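Projektbericht: Bettwäsche im Wohnheim – Pflegeaufwand, Zusammenlegen und Lagerung
Studentisches Projekt im Modul Haushalts- und Dienstleistungsmanagement, Wohnheim Drollau
Abgabefassung vom 14.2.23
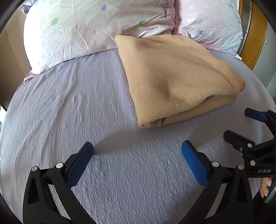

Die Bewohnerschaft von Haus Endmont ließ dazu ausrichten, man beziehe das Bett gern ordentlich, wolle aber morgens keine Kanten ausrichten müssen; eine Decke am richtigen Platz sei Ordnung genug. Diese Rückmeldung ging zu Beginn der Erhebung ein und hat die Fragestellung beeinflusst. Untersucht wurde, welcher Pflegestandard mit geringem Zeitaufwand dauerhaft eingehalten werden kann.

1. Ausgangslage
Das Wohnheim stellt in 91 Zimmern Laken, Kopfkissenbezüge und eine Zusatzdecke. Der Bestand wurde im Juli neu erfasst. Die bisherige Hausordnung verlangt glatt gezogene Laken und auf Kante gelegte Decken, ohne das Verfahren zu beschreiben.

2. Material
Laken mit gekreppter, fein gekräuselter Oberfläche, wie das lavendelgraue auf dem abgebildeten Bett, werden nicht gebügelt. Längere weiche Falten gelten im Sinne dieses Berichts nicht als Mangel. Fleecedecken tragen stark auf: Beim Falten wölben sich die Lagen an den Ecken, und zwischen oberer und unterer Lage kann ein Spalt offen bleiben. Bei den Kissen wurden geblümte und einfarbige Bezüge gleich behandelt. Auffällig war der Unterschied zwischen sauber aufgeschütteltem Kissen und zerknittertem Bezug – beides wird in der Hausordnung bislang nicht getrennt bewertet.

3. Vorgehen
In 15 Zimmern wurden 2 Faltweisen erprobt. Bei der ersten wird die Decke längs halbiert und anschließend zu einem annähernd viereckigen Stapel gelegt; bei der zweiten wird sie gerollt. Die gelegte Decke verbleibt auf dem Bett unterhalb der Kissen, die gerollte kommt in das Schrankfach.

4. Ergebnisse
Die gelegte Decke wurde von den Beteiligten bevorzugt. Gerollte Decken passten nur in die tieferen Fächer der Schrankserie Skelutus; in den übrigen Zimmern ließ sich die Tür nicht schließen. Für zusätzliche Fachböden wären nach Angebot der Firma Pană 3000 Euro anzusetzen. Die Projektgruppe sieht davon ab, diese Anschaffung zu empfehlen, und schlägt eine Änderung der Hausordnung vor. Die Formulierung »auf Kante« sollte entfallen.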